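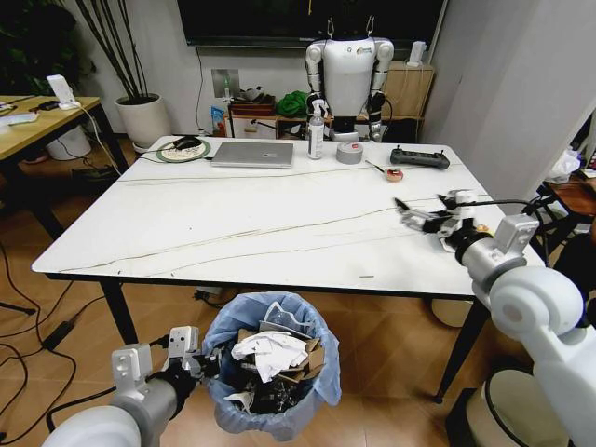

Who should write the rules for a robot that clears tables? The people who have to share a room with it, before the people who sell it.

Proleo put out its good practice guide in March. 96 pages. I read it on a train, most of it anyway. Long section on arm speed, long section on emergency stops, all fine. Sorting what is trash from what isn't – half a page.

That's backwards. A slow arm that throws out your notes has still thrown out your notes.

A wrapper is easy. A cup on its side, pretty easy. What about a cup standing up with two inches of coffee in it? Rowbotham's house rule is the best I've seen: if in doubt, leave it and ask. One line, taped up by the door. Cliltcombe has 19 rules for the same job and I couldnt tell you what six of them mean.
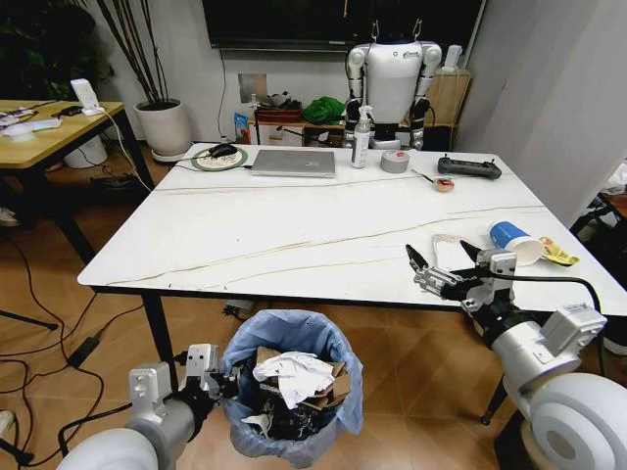
Blue paper cup and wrappers near the table's right end, lined trash can in front.

Second thing. Cables. Every standard I've read treats the floor as clear, and floors are not clear. Write it down – where cords may run, who moves them, who checks. Boring rule. Needed.

Third, people sitting close by. The Proleo guide says "trained personel" and moves on. Trained in what? Somebody at a desk with a laptop open is working, not supervising, and a rule should say which one they are before the arm moves.

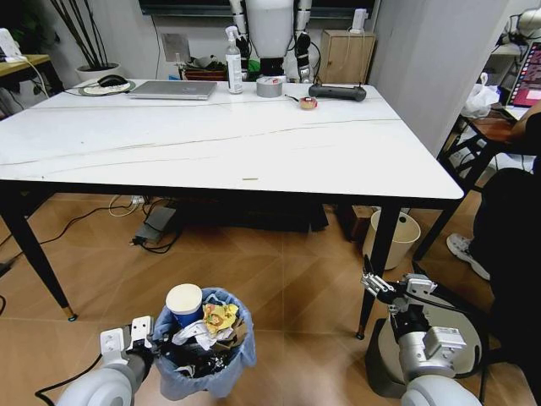

Cup and snack wrapper in the bin, a desk in use to the right.

Rarodstead is drafting its own version now. Keep it short, please. Start with what the machine may not throw away.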